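Re: [flonura-tenants] Laundry room prices going up in November

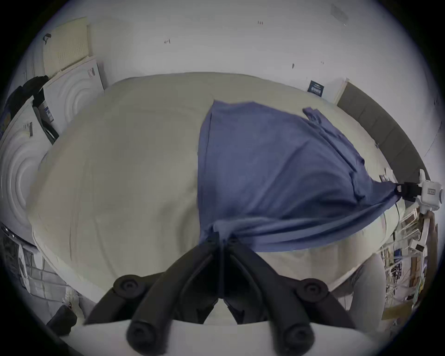
Blue cloth on a beige fitted sheet.

> Hollenstein says the new dryers will cut drying time in half, so the move from 2 dollars to 4 a load pays for itself. Everyone wins!

Half of what? I asked the office for the test results and got a Skotine brochure. It says 183 loads were tested — by Skotine. No word on load size, or whether anyone put a heavy towel in.

I've lived in Flonura long enough to remember the Florkier washers, which were also going to save us money. My bill went up that year.

If there are real numbers, post them here before Friday. Until then I'm voting no, and hanging my stuff on the rack.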